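Module 4: Itinerary Planning for Tour Operators
Handout 3 — Transfers, buffers and the working timetable

Set reading: course pack, section 4. Tutor: Carol Parsons. Seminar leader: Roy Sowerby.

1. Scope

This handout covers the timed part of an escorted itinerary: the movements between overnight stops, and the allowances placed around them. Pricing is dealt with in Handout 4. Hotel allotments were covered last week and are assumed.

2. Terms

Leg. One movement between two named points using one vehicle or service. A coach journey with a lunch stop is two legs.

Transfer. Any leg whose only purpose is to move the party and its luggage. Sightseeing on the way turns a transfer into a touring leg, and the hours must then be shown in the brochure.

Minimum connection. The shortest interval the carrier will sell between two services. It is a ticketing figure and takes no account of groups.

Buffer. Time added by the planner over and above the minimum connection. Buffers are shown in the working timetable but never in the client's copy.

Dead time. Time in which the party has nothing arranged and cannot reasonably go anywhere. A free afternoon in a town centre is not dead time. Ninety minutes at a lay-by is.

3. Building the timetable

Work backwards from the fixed points. Flights, ferry sailings and timed museum entries are fixed. Hotel check-in is semi-fixed: rooms may be released early but the planner cannot rely on it. Meals move.

Enter the fixed points first, then the transfers that serve them, then the buffers. Touring time is what remains. Students often do this the other way round and find that the last transfer of the day has been squeezed against a sailing.

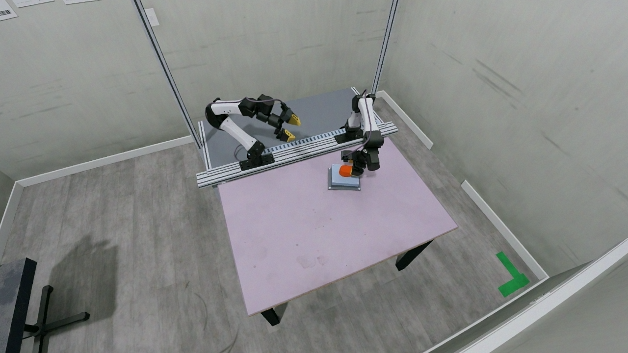
Buffers should be placed before a fixed point and not spread evenly along the day. A twenty-minute allowance after breakfast is usually lost by mid-morning. The same twenty minutes held at the quay is still there when it is wanted. Where two fixed points fall on one day, each has its own buffer, and the two may not be merged.

Walking legs need separate treatment. Take the slowest likely member of the party, not the average, and add time for crossings, steps and toilets. Luggage is assumed to travel by vehicle. If it does not, the leg should be redrawn.

4. Worked case: Erkside to Foltov

The operator is Draltell, running a seven-night rail and coach tour in August. The party leaves Erkside by train on the fourth day, changes at Dobson, and goes on by coach to Foltov for three nights.

Rail leg: Erkside dep. 09.14, Dobson arr. 11.52.
Coach leg: Dobson dep. 12.45, Foltov arr. 16.10, with one stop.
Fixed point: boat trip from Foltov pier, 17.30.
Coach hire limit: 810 km over the whole tour, excess charged by the kilometre.
Luggage handling at Dobson: 2 porters, booked in advance.

Simone Portela's first draft put the lunch stop halfway along the coach leg. This is sound on paper. The stop, however, lies off the main road, and the detour counts towards the hire limit. Her second draft moved lunch to Dobson station and put the coach back to 13.20, arriving at Foltov at 16.30 with no stop except for comfort. The buffer before the boat is shorter by twenty minutes. She accepted this on the grounds that the hotel is 500 metres from the pier and the bags can go up without their owners. 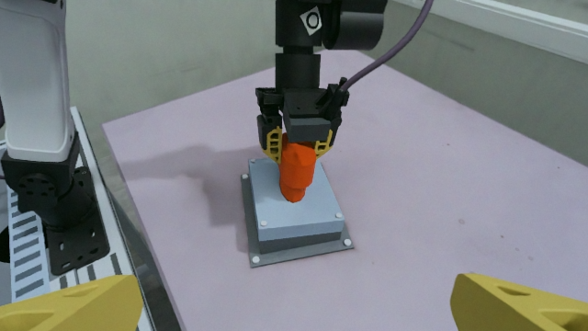
Both drafts can be defended, and marks are given for the reasoning. In the seminar each leg is set out on the table as a card, with the fixed points in one colour and the movable ones in another. Use a strong colour for the fixed points. The orange-red of the object held in the black gripper over the pale block is about right, as it stands out at once against everything near it. Cards for buffers are left plain. Lionel Marsden's group used one colour throughout last year and lost a ferry connection in their final version.

5. Common faults

Treating the minimum connection as a buffer.
Quoting coach times from a car route planner.
Leaving out the driver's statutory break, or counting it twice.
Ignoring local time on a border leg.
Showing an arrival time in the client's copy that depends on a buffer being unused.

6. Preparation for the seminar

Redraw day four on the assumption that the boat trip leaves at 17.00. State which legs change and which do not. Bring both the working timetable and the client's copy. Cuiping Wei will hand out the blank cards at the start. Written answers are due by 18th March.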